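Chapter 4
Letting by the Week: The Self-Catering Trade

Learning aims

By the end of this chapter you should be able to:
explain how holiday letting differs from hotel keeping
describe how a changeover is planned
work out a simple deposit and balance for a booking

4.1 What the guest is paying for

A hotel sells a room and a service. A self-catering let sells the use of a home for a fixed time. The guest cooks, tidies up and comes and goes as they please, and the owner stays out of the way. Most complaints in this trade come from a gap between what was promised and what was found on arrival, so the written details matter as much as the property itself.

The seaside village of Tidorthorpe is used throughout this chapter. Its first holiday lets date from 1938, when the Salcedo guest house closed its dining room and let the upper floors as flats. The village now has up to 200 lets, most of them handled by one agency, Kurkley. Few owners live nearby.

4.2 Deposits and balances

Kurkley asks for a deposit when the booking is made and the balance later. Take a week at Grutevetti, a two-bedroom cottage, priced at £500. The guest pays £200 to hold the dates, and the remaining £300 falls due before the stay. If the guest cancels after paying the deposit, the agency keeps it – unless the week is let again.

4.3 The changeover

Guests leave Grutevetti by 10 in the morning. The cleaner then strips the beds, checks the kitchen against the inventory and reads the meter. Anything broken is noted and reported to the agency the same day. Where two lets change over together, the larger one is cleaned first.
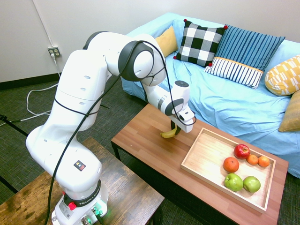 4.4 Writing the inventory

An inventory lists everything the guest may expect to find, room by room. It should be kept in the property and updated whenever an item is replaced.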